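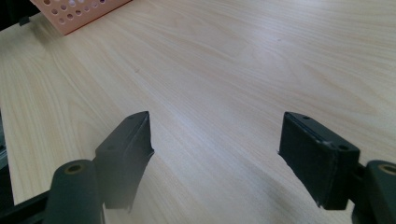
Page last changed: June

Hirka Tables – questions we get asked a lot

Do I have to oil it?
Only if yours is solid wood. Laminate tops need nothing, just a damp cloth. Not sure which you've got? Look at the order slip, L means laminate.

Which oil?
We sell Brendex, clear, small tin. Any hard wax oil will do though. Thin coat, wipe off the extra, leave overnight.

Can I put hot pans on it?
No. Use a mat. Both kinds will mark.

I've got a white ring from a cup
Solid tops – rub lightly along the grain with a fine pad, then oil. Laminate – usually can't be fixed, sorry. Try warm soapy water first, sometimes its just limescale.

What can't I use?
Bleach, scouring powder, anything with grit in. Steam cleaners, especially near the edge strip.

The grain doesn't match my sample
On solid wood it won't, every board is different. Laminate should be close. If the colour is way off send us a photo taken in daylight, not under a kitchen light.

Will it fade in the sun?
Solid tops go a bit yellower in the first year. Move your fruit bowl now and then or you get a patch.

How much is delivery?
£19 for anything flat packed, £63 if you want it built and the packaging taken away. Islands and highlands – ask first.

How long does it take?
Gemis range is in stock, normally out within the week. Fekete range is made to order, allow 20 working days. Can be longer before Christmas.

Do you sell spare legs?
Yes for Gemis. Fekete legs are glued so no. Bolts are free, just email with your order number.

How much weight will it hold?
99 kg spread out on the Gemis. Please dont stand on it to change a bulb.

Can I return it?
Within 30 days if it hasn't been built. Made to order tops can't come back unless they're faulty. Keep the box untill you're sure.

Can I collect?
Yes, ring before 3pm and we'll have it by the side door. Bring a blanket for the car.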